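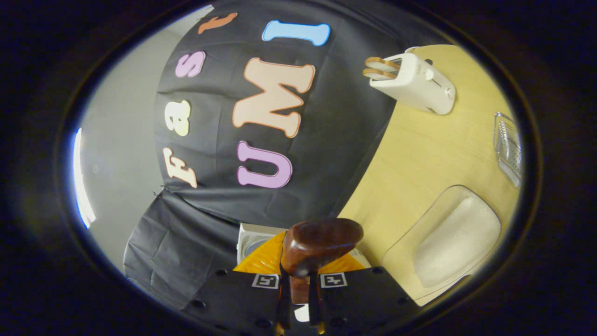
23 Feb 2022

I've given Pultari a fair go. Two months of invoices, one VAT return and more evenings than I'd like to admit, and I still don't trust it.

The sales page says it will read your bank feed and sort everything into the right category. Mine put a 60 pound train fare under "Premises" and split a single payment from Bramholm into two, one of them dated in March, which hasn't happened yet. I wrote to support and got a link to a help page I'd already read.

My old desktop program, Gultley, is ugly and the backup routine belongs in a museum. But when I type a figure in, it stays where I put it. I can't say the same for anything that "learns".

Then there's the price. The cheap plan stops at 50 transactions a month — bank charges count towards that, by the way — and after that you're on the full one whether you want the payroll bits or not. I don't have a payroll. I have me.

People keep telling me to try Yang instead. Perhaps I will, once I've seen what their export file looks like. If it's only a PDF they can keep it.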